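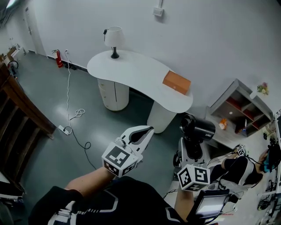
Write the floor rules first

I love handheld grippers. Put a pair in someone's hands and a plain room with a desk and a lamp becomes a place to teach a machine! But I think every team should agree on its rules before anyone picks one up.

At Vamex we began with 12 rules and kept 7. My favorite is the dullest: power strips and cables get checked before each session – a long white cord across the floor is easy to miss when your eyes are on your hands. Next comes marker care. Keep your fingers off the printed cubes, and replace a scratched one that day.

I'd like to see Plornetti and Tedico share their lists too. Ours fits on 2 pages, and anyone is welcome to copy it.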